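Dutora changes packaging rules for furniture returns

Dutora will apply a revised packaging standard to all furniture returns from 7th January, according to a notice sent to its suppliers. The standard replaces a set of regional rules and covers cabinets, drawer units and shelving sold in flat packs or fully assembled.

Under the new terms, a returned item must arrive with its fittings in a sealed bag and its panels separated by sheet material. Items weighing more than 77 pounds must be strapped to a pallet. Returns that fail inspection will be charged a handling fee of $8. 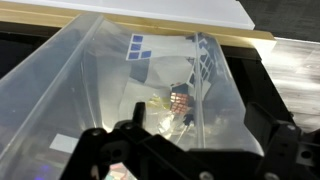
Suppliers had asked for a longer transition period. Kyu-ri Han, logistics manager at Clidavetti, said the company ships 781 product lines through Dutora and will need to reprint the instructions for most of them. Clidavetti expects to finish that work by October. 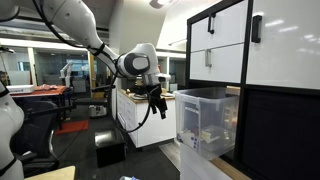
A white cabinet with a black frame and drawers.

Assembled units are treated separately. Drawers must be taped shut, and handles that project from the front must be covered or removed. Kedir Belay, who drafted the standard, said damage claims on assembled units were mostly linked to handles and door edges.

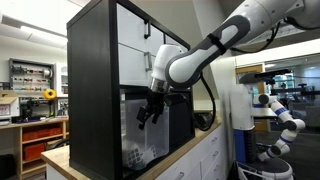

Stores with fewer than 100 returns a year may continue to use the old labels until stock runs out. Dutora will publish the inspection checklist on its supplier site.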